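July, evening

Sorting day for the small plastics. The crate from Gikomitz has stood by the door since I moved the shelving, and I wanted it emptied onto the table and every piece assigned to keep, pass on or recycle. Started at 4:10. Cleared the wooden table first, laid out a tape measure, the kitchen scale and the old ledger.

Method was the same as for the glass last month. One item at a time, stood upright, entered under a running number, then moved to the shelf. No second handling. The ledger opened at 447 and I kept the sequence.

Drinking vessels came first. Entry 447 is the baby-bottle-shaped container with the cartoon on the front. Frosted body, cream-white dome cap, pale yellow flip-up piece on top with a small hole near its edge. I left the clear film on it. There is small blue lettering under the cartoon, which I did not transcribe. Category: pass on. Azra Gashi has asked twice for children's things and can have it with the next box.
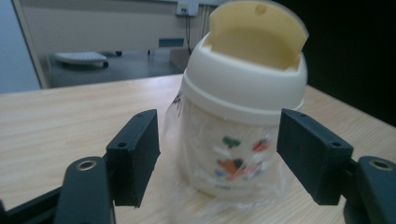 Rods and offcuts

Slower work. Most of this group came out of the Clivine order two years ago and was never labeled. I still have the invoice but it lists only lengths, and several pieces have been trimmed after delivery. I wrote "translucent, material unconfirmed" and went on. A burn test would settle it, but I will not do that indoors.

Round stock went into the long tray. Square stock needed a decision. The white piece with the square section has one end cut at a slant, so its length depends on which face is measured. I decided on the long face for the ledger and noted the slanted end in the remarks column. The surface is matte and scatters light well, paler toward the tip when there is something dark behind it. I would like to try it as a light guide in the cabinet before deciding on the end. Squaring it would cost length I may want later.

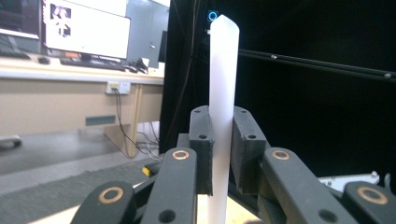

Tihomir Golob wrote back at 6:30 that I should measure the short face every time, as that is the usable length and the slant is waste until proven otherwise. He also thinks square stock should be stored flat, supported at both ends, and never leaned in a corner. I accept the second point. On the first I will add a column for the short face and keep both.

Stopped at entry 463, 17 in all. The shelf holds them with space for one more row. Lids without bodies are still in the crate. Need a narrower tray, and a finer pencil for the remarks column.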